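Questions we keep getting about the recording rules (last tidied in April, mostly by Heiðrún)

These are the house rules for anyone recording household tasks for the Prilau project, whether at home or in the flat above the Zoëga office. The full rulebook runs to rather more pages than anyone has read in one sitting. Start with this and look up the rest when you get stuck.

## Before you start

### Do I have to read the whole rulebook?

Sections 2 and 4, yes. The rest is mostly about file handling and will happen to you whether you read it or not.

### Whose house can I record in?

Your own, or one where every adult living there has signed the consent sheet. "My flatmate won't mind" is not a signature. Hafþór Ragnarsson keeps the sheets and is immune to charm.

### What about visitors?

If somebody walks in, stop. Look at the floor, finish the recording, and mark the episode as interrupted. You can start again when they've gone, or when they've signed. Please don't hold the sheet out to your aunt while still recording her.

### Should I tidy up first?

Put away letters, medicine packets, bank cards, family photographs and anything with an address on it. Leave the rest as you would normally have it. We have had homes arrive looking like a hotel lobby, and a robot trained on hotel lobbies will be no help to anybody with a sofa.

### Can I wear what I like?

Yes, within reason. No name badges, no work lanyards, and nothing with long dangling cuffs near a hob. Short or long sleeves are both fine. Steinar Mikkelsen once asked whether a dressing gown was acceptable, and the ruling was that it is, if tied.

## While recording

### How fast should I go?

At the speed you'd use if no one was paying attention. Most people slow down to something like a museum guard moving a vase. A few speed up, and those are the ones with the broken glasses. If you wouldn't carry a tray that way on a Saturday with guests in, don't carry it that way for us.

### Can I use real food and drink?

Yes. Water, juice, milk and cold tea are all allowed. Nothing hot enough to scald, and no alcohol (this was discussed at greater length than it deserved). Lulov, who supply the grippers, ask that sticky liquids stay off the robot side of the bench. At home there is no robot side, so use your judgement and a cloth.

### How full should the glasses be?

As full as you'd serve them. Half-empty glasses are easier to carry and teach us very little. If you spill, keep going and wipe it up as you normally would, then tick the spill box. Spills are useful. Hiding them is a breach of section 4, and the sticky patch gives you away in the next episode anyhow.

### Do all the cups have to match?

No, and we'd prefer it if they didn't. Plastic next to glass is good, and so is tall next to short. The early batches used one identical set throughout, and the arm duly became an expert in that set and a menace to every other.

### Where should I be looking?

At your hands and the thing you're moving. Both hands should stay in view from the moment you take hold until the moment you let go. If you feel the urge to check the clock, let it pass.

### Am I allowed to talk?

You can, but sound is stripped before anyone sees the footage, so your commentary will be lost to history. Ívar Hedegaard sings. We only know because he told us.

### What counts as one episode?

Pick up, carry, put down, let go. Hands clear of the object at the end, please. If you pick the tray up again because you didn't like where it landed, that's a second episode, and the first still counts.

## Afterwards

### I dropped something. Is the recording ruined?

Almost never. Mark it as a failed attempt, sweep up with the recording off, and claim for the breakage on the usual form. Don't delete it. We have 2399 tidy successes and far too few honest failures, and the safety review wants to see both.

### Who looks at my footage?

Two reviewers, and after them only people on the access list. Reviewers check for faces, papers and anything you'd rather not share. Either of them can pull an episode without giving a reason, and so can you, up to the point where a batch is released. After that it gets complicated, so ask early.

### How long is it kept?

Raw files go once the cleaned version has been approved. The cleaned version stays for the life of the project. If you withdraw, your episodes come out of the next release. We can't reach back into releases already sent out, and the consent sheet says so in the largest type Skarphéðinn Sveinbjörnsson would allow.

### Is there a limit on how much I can send?

400 episodes per person. Beyond that the robot starts to pick up your habits in particular, and not all of us have habits worth copying.

### Why was my episode sent back?

Usually hands out of view, or a label that doesn't match the task. "Serve drinks" means the tray ends up on the table. "Carry tray" means it doesn't have to. "Flunance test" is the name of last year's trial and means nothing now, so please stop picking it from the menu. It will be removed once someone finds out how.

### Who do I ask if my question isn't here?

Heiðrún Hjaltested for the rules, Hafþór for consent, and Steinar for kit. If you're unsure whether something is allowed, leave it out of the session and ask before the next one.

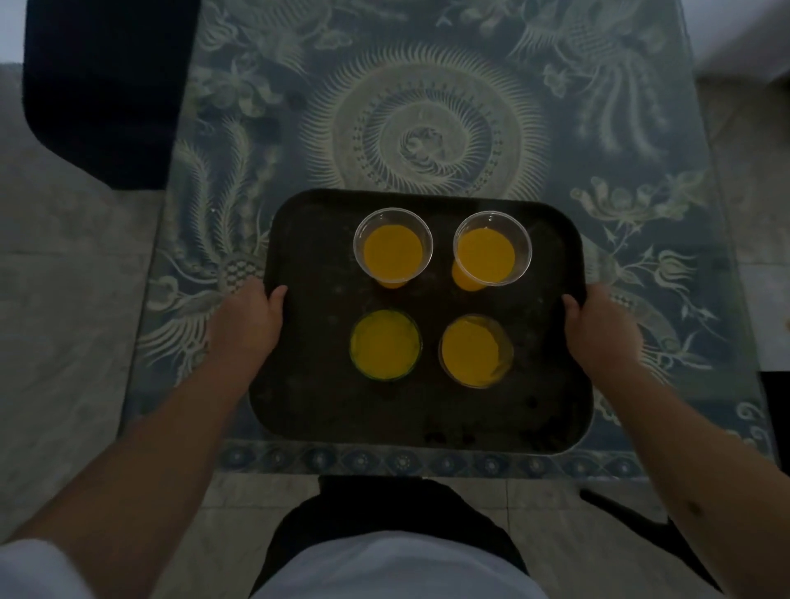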